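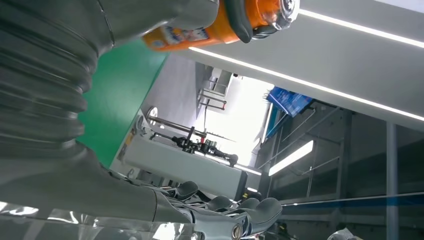

Grey sleeve, clear film and the four-fingered hand, as the wrist camera gets them.

Clearing a 2623 stop caused by wrist film

Updated Thu 8 March

If your Zaltell arm stops partway through a wrist turn with fault 2623, and the log puts it on joint 5, check the plastic film before you start on the motor. We lost most of a week at the Fusomville cell by doing it the other way round. The fault text says "torque deviation", and we read that as a drive problem. The trouble was a fold of clear film that had worked its way between two ribs of the sleeve. Every time the wrist came back toward home the sleeve tried to close, the fold was in the way, and the controller saw more load than it expected.

The arm stopped as it should. The part it was holding did not fare so well, because someone reset the fault from the pendant, the wrist jumped, and the part came out of the fingers and landed on the bench. It was one of the orange cylinders and it cracked. Please read the first section even if you have cleared this fault before.

Before you touch anything

Do not reset from the pendant. A trapped fold holds the sleeve under tension, and the wrist can move as soon as the drive is live again.

Press the emergency stop and leave it in. Lock out the cell supply at the isolator and put your tag on it. Tell whoever is working nearby that the cell is down and will stay down until you say so.

If the hand is holding a part, support the part from underneath before you release the fingers. The Prarko hand keeps its grip when power goes off, so it needs the manual release at the base. Turn the release slowly. Set the part aside for inspection, even if it looks fine, and don't put it back in the rack with the others.

Finding the fold

Start at the hand end of the sleeve and work back toward the elbow. Run a gloved finger along each groove. You are feeling for film more than looking for it. Clear plastic over a grey sleeve throws so much glare under the ceiling lights that a fold is easy to miss, and ours was missed twice. A torch held low and to the side helps.

Check the film itself as you go. Wrinkles are normal and don't need fixing. What you want to find is film that is stretched flat on one side and bunched on the other, which usually means it is being pulled from somewhere. Follow the tight side and you should arrive at the fold.

Have a look at how the part was sitting too. With a long part gripped close to the sleeve there is very little room left, and a loose edge of film can be pushed under the ribs by the part. 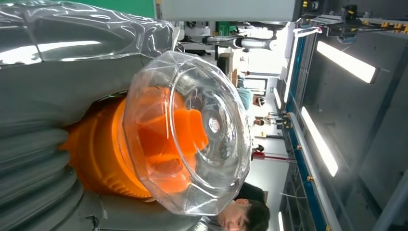

Once you have found the fold, don't pull it straight out. Film tears, and a torn strip left down in a groove will give you the same fault a day later. Spread the ribs on both sides with your thumbs and lift the film out along the groove. If it won't come, cut the wrap off completely and remove it in pieces, using blunt-nosed scissors. A knife near the sleeve is asking for a second repair.

Inspect the sleeve while it is bare. Ours is a Taşdemir, and the maker's sheet allows light scuffing on top of the ribs. Replace it for any split, or for a rib that stays flat after you let go.

Rewrapping

Use fresh film. Stop the wrap 3 cm short of the first rib, and tape down that edge all the way round. This was the real mistake in our cell - the wrap had been carried down over the ribs to keep dust out, and there was nothing holding the end.

Leave enough slack for the wrist to turn both ways. With the lockout still on, release the joint brake using the hand tool and turn the wrist through its travel. The film should shift a little and settle. If it tightens anywhere, take it off and start again.

Going back into service

Remove the lockout, clear the fault, and run the wrist at the lowest speed with nothing in the hand. Watch the joint 5 torque on the trace page. Ours sits at around 20 per cent in the slow test. A spike at the same angle on each pass means there is still something in a groove.

Then run 99 cycles with a scrap part before you load good ones. Write the fault, the time and what you found in the cell log. If 2623 comes back with the film off, it is a drive or gearbox matter, so leave the arm locked out and call service.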